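19 January 2023

# Learning to eat lunch again

For most of my working life I did not eat lunch. I ate something, of course, but it was a bar from the machine or the end of a bread, and I ate it while looking at a spreadsheet. When I moved to Grornus in November I promised myself that this would change. I want to write down how it went, because two readers asked me by e-mail, and because my sister says that I complain only and never report the good things.

The first week I tried to copy my grandmother. She cooked a full meal at noon every day: soup, then a plate, then something sweet. I lasted until the third day. At my grandmother's house lunch was the main work of the morning, and I had forgotten this part completely. I was cutting onions at nine and answering messages with wet hands.

So I made it smaller. Rice, one vegetable, one thing with taste. Bianka Medve, who shares the office with me, laughed when she heard this and told me that I had invented the lunch of half the world. 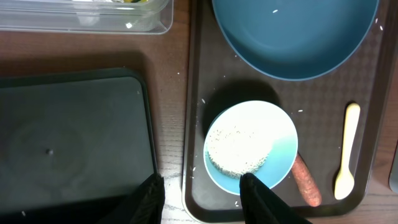 The question of time was harder than the question of food. Our team has its daily call at noon, and nobody remembers who decided it. I asked to move it by 30 minutes and I was prepared for a big discussion, with arguments written on paper. My manager wrote back "ok". I was almost disappointed.

## What I cook

I am not a good cook and I don't want to pretend. I measure the rice with a cup and I use a scale for everything else. One portion for me is 180 grams of cooked rice. More than this and I am sleepy at three, less and I am looking in the drawer for cookies at four. Please find your own number, mine is only for a person who sits.

The thing with taste is usually from a jar. There is a small shop called Gökçe two streets from my apartment, and the owner sells pickled peppers, pickled green tomatoes, and a walnut paste that I now eat with almost everything. I go there too often. In December I spent more on jars than on electricity, and I wish I was exaggerating.

Carrots I eat raw, or I fry them in a bit of butter with cumin. Vitória Cardoso gave me the idea to add a spoon of orange juice at the end. I was against it. Now I do it every time.

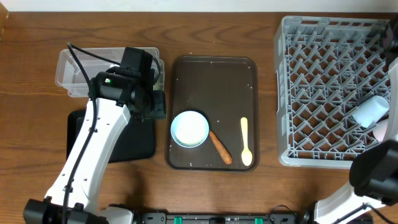

*A tray, some dishes and the rack at the ready.*

## A tray makes a difference

I want to say a word for the tray, because in my country only hospitals and school canteens use it. At home you carry the plates by hand and you go four times. With a tray you go once, and then everything you need is in front of you, and you have no excuse to get up again. For me this was the real change. When I stand up in the middle of lunch I always pass near the computer, and then the lunch is finished.

I also put the phone in another room. The first days I was hearing it even when it did not ring. After two weeks I stopped hearing it, and one time I missed a call from the dentist, so there is a price also.

What do I do while I eat? Mostly I look out of the window. My window gives on the back of the Jadari building, where there is a loading door and a small tree. I know the drivers by their jackets now. Sometimes I read, but only on paper, and a novel works better than a newspaper. I have read 53 pages of a very slow family story this way and I am not in a hurry.

## The washing

My old excuse was that real lunch makes real dishes. This is true, and I have no trick for it. A bowl, a smaller bowl, a board, a knife, a pot. It takes me four minutes if I do it directly and much longer if I wait for the evening, when the rice has become cement.

I tried to leave the pot with water in it. It helps, but then I see the pot all afternoon from my desk and I feel judged by it.
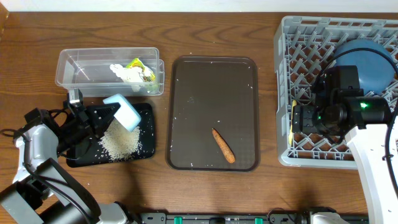 ## When it does not work

Some days it fails. On Thursdays, no, I should say on the days with the long planning meeting, I still eat standing up. Last week I had a biscuit and a cold coffee and I called it lunch in my head. I don't count those days as lost anymore. Before, one bad day was enough to stop everything for a month.

Bianka has started to bring her own bowl to the office kitchen, and we sit there together when I am not working from home. We have one rule, that we don't talk about the project. The first time we were silent for a long while, and then she told me about her uncle's bees.

If you want to try, start with the rice. And tell me what you put next to it, I am getting a little tired of carrots.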